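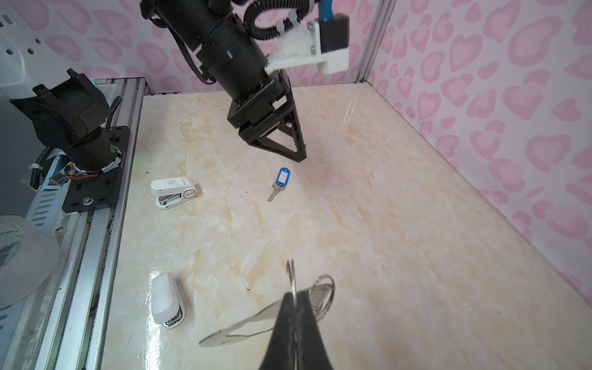
3.2 Small belongings and the surfaces they come to rest on

Figure 3. A key on a blue plastic tag, two white staplers and a roll of tape on a marble-patterned tabletop.

When we first sat down to plan the household and office inventories, we imagined that most of our time would go to the large and obvious things, the shelves and drawers and cabinets that people point to when a visitor asks where they keep everything. It was Ye-seo Bang who kept steering us back to the tabletop, and we are very glad she did. A table is where small belongings stop for a while on their way to somewhere else, and a good many of them (as anyone who has hunted for a key will know!) stay much longer than their owners meant them to.

The group in Figure 3 is a modest one, and we have grown fond of it for that reason. A key on a labeled tag shares the surface with staplers, one lying on its side and the other upright, and with a translucent roll of tape. In our coding scheme the staplers and the tape belong to the family we call "desk supplies," while the key belongs to "access items," a family we added only after the pilot round, when coders kept writing keys into the margin of the sheet and asking us where they ought to go. The full collection holds 1644 entries, and 1068 of these were recorded on a table, counter or desk, so the question of what sits beside what came up again and again as we worked.

We also learned to pay attention to posture, by which we simply mean how a thing is lying. A stapler on its side and a stapler standing on its base are the same object for the purposes of an inventory, but they are quite different for a person reaching across the table, who has to turn the first one over before using it. Our earliest sheets had no place for this, and the Warar sheets, which we borrowed from with gratitude, treat each object as simply present or absent. We therefore added a short posture field with the values upright, on side, upside down and unclear, and we asked coders to fill it in before moving on to the next item. Kong and Lindel, the two coders' workbooks, were compared over a shared set of 30 tabletops, and most of the disagreements concerned round things such as tape, for which "upright" is a rather generous word.

Surface pattern deserves a few words too, as it gave us more trouble than we expected. Pale objects on a pale, veined top can be slow to pick out, and a white stapler on beige and cream marbling asks a little more of the eye than a blue key tag does in the same place. We kept patterned surfaces in the collection all the same, having found them in so many of the rooms we wanted to write about, and coders were encouraged to take a second look before closing a sheet. The values for surface color and pattern follow the Akia list, with the spot and heart motifs on nearby walls entered separately under "surroundings."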